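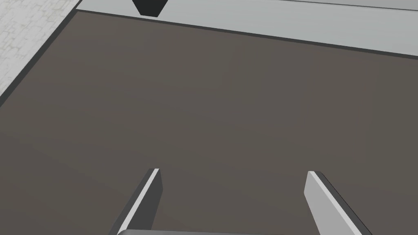 Sixth form robotics club: our simulated flat and the picture task, first go

Posted by Trulis_Dexter, 2020-12-03

Hello all, and sorry in advance for the length of this. There are four of us in the club this year and as we can't all crowd round one bench at the moment we've done everything in simulation. We've called the project Clullow, after my old street. The robot has two arms and lives in a made-up flat, and the idea is that it goes up to a small picture, takes hold of it by the edge and sets it straight. That's it, that's the whole task, and it has eaten our term!

We're driving it by hand for now and saving each run so we can train something on them later. My trouble is the approach. With the gripper over a big plain dark surface I've got nothing to judge distance by, and I either stop miles short or go straight in. Is there a trick to it, or is it just hours?

wongfan_lou replied:

Lovely project, well done to the lot of you. It's partly hours, I'm afraid. I helped with a school team for a few winters and the ones who got good all did the same thing, which was to stop well back, line up the angle of the wrist first and only then go forward. Could you put up a view from the hand when you're nearly there? I'd like to see how you come at it.

Trulis_Dexter replied:

Thank you Lou, will try that tonight. One from the hand, as asked:

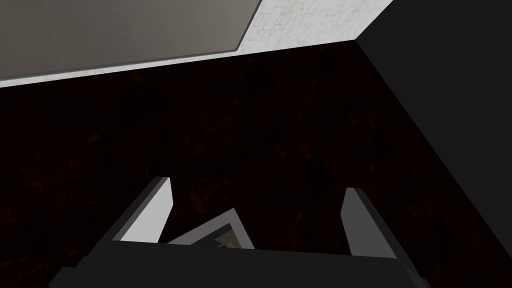 View from the wrist: fingers open, picture in the gap and nearer the left one.

wongfan_lou replied:

Ah, now I see. You've come in with the picture crooked to the fingers, and the palm is hiding the bottom half of it from you. I'd back off, turn the wrist until the fingers match the frame, and have another go. I'd also drop your speed right down for the last bit.

taltura_bench replied:

I'm going to disagree with Lou a little, in the friendliest way. Slowing down at the end is fine for one tidy demo, but if you're going to train on these runs you'll teach the thing to dither. We did 200 like that at Taltura club and ended up with an arm that hovered over everything like my nan choosing a cake. Keep the speed steady and fix the angle earlier.

wongfan_lou replied:

They're beginners, though! Let them get hold of it first and worry about dithering afterwards. You can always throw the early runs away.

taltura_bench replied:

You can, but did your lot ever throw any away? Mine wouldn't hear of it. 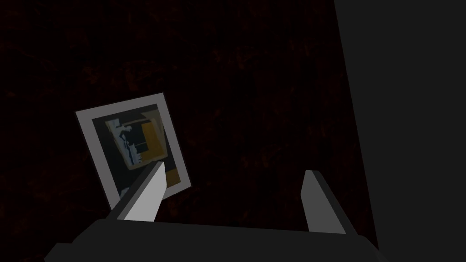
by Colton Penner, club member (driving), posting from Dexter's account

Hi both, I do most of the driving so I thought I'd better own up. You're each a bit right, I think. When the picture is tilted I creep, and when it's nearly level I go too quick. In the one I've just put up the left finger is already over the lower part of the card and I hadn't noticed, as I was busy watching the wide gap between the fingers. Dexter has set a limit of 500 steps per run and I panic when I'm getting near it, so that's probably half of it. Would you start again from scratch or keep what we've got?

taltura_bench replied:

Keep the lot for now, but put the creeping ones in their own folder. And ask Dexter very nicely to take the limit off while you're learning.

wongfan_lou replied:

Agreed on the limit. There, we do agree on something. Have you got a view from the head as well, Colton?

Trulis_Dexter replied:

Limit's off. Head view below, with both arms in it.
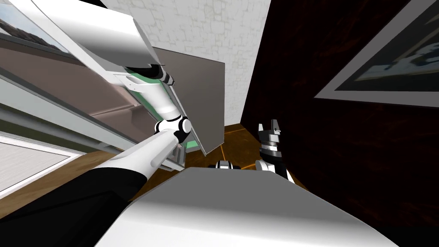

Our other argument in the club is whether to use the head view for driving at all, or leave it for the write-up. I like it because I can tell where I am in the flat, and Colton says it makes him seasick. The robot's own body does block a lot of the floor, I'll give him that, but you can see the gripper on the right in front of the dark brown wall, with a framed picture up near the corner, and I find that a great help before switching to the hand. Mum thought the orange lines crossing on the floorboards were a crack in the screen.

wongfan_lou replied:

Head view to get there, hand view for the last stretch. That's how mine did it, and I'd let Colton have a biscuit in between.

taltura_bench replied:

Hand view all the way for me, but I know I'm in a minority. Do post again once you've had a go without the limit.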